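Keeping the Hand Tools True

At Storneo, the maintenance of hand-held grippers has become a discipline in its own right

The tools that Storneo sends into people's homes are simple to look at. Each is a gripper carried in the hand, with a camera fixed behind the fingers, and each records how a person picks up, folds or puts away the things found in an ordinary room. The recordings are later used to teach robot arms the same tasks. A finger mounted slightly out of line will spoil a morning's work without giving any outward sign of trouble.

Responsibility for preventing this rests with Paula Neagu, who has led the firm's tool workshop since October. Her department looks after 111 grippers, of which six are held back as spares. Every tool carries a printed code on its rear plate, and every code has a page in the service register, where each change of finger, screw or lens is entered by the person who made it.

"The register came before the workbench," Ms Neagu said. "We could not repair what we could not tell apart."

Before a tool is released, its fingers are closed on a steel gauge and the gap is measured at the tip and again at the root. The screws of the rear plate are tightened to a set value and marked with paint pen. The lens is cleaned with a dry cloth only; the workshop gave up spray cleaners after traces of fluid were found under the rim of several housings. 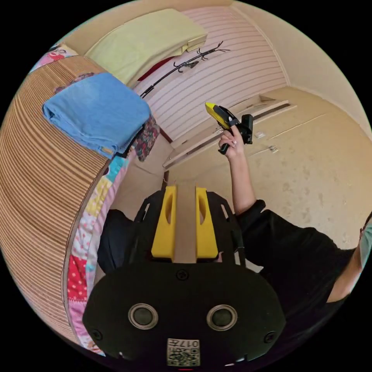
Checks in the home

A tool that has passed on the bench is checked again in the room where it will be used. Bedrooms receive particular attention. Blankets and quilts are soft, and they load the fingers unevenly – a fold caught on one side only can pull a worn joint out of true. Striped walls and patterned cloth are noted on the visit sheet, together with the position of the windows.

Liviu Marinescu, who supervises the home visits, asks his staff to open and close the fingers fully before the first recording and after the last. The two readings are compared on the same day. Where they differ by more than the permitted amount, the recordings between them are set aside and the tool returns to the workshop.

Parts and wear

Fingers are the item most often replaced. They are moulded by Ferreira, a small supplier which delivers them in boxes of 201, and a sample from each box is measured on arrival. The workshop fitted 1626 fingers last year. They are changed in pairs, even where only one shows wear, and the old pair is kept until the new one has completed its first visit.

The slides behind the fingers last longer but are harder to judge. A revised service procedure, known internally as Wendari, took effect on 4th February and requires each slide to be removed, wiped and inspected under a lamp at fixed intervals. Ms Neagu acknowledges that the procedure has lengthened the time each tool spends on the bench. Mr Marinescu's teams have adjusted their bookings accordingly, and a second bench is now being fitted out beside the first.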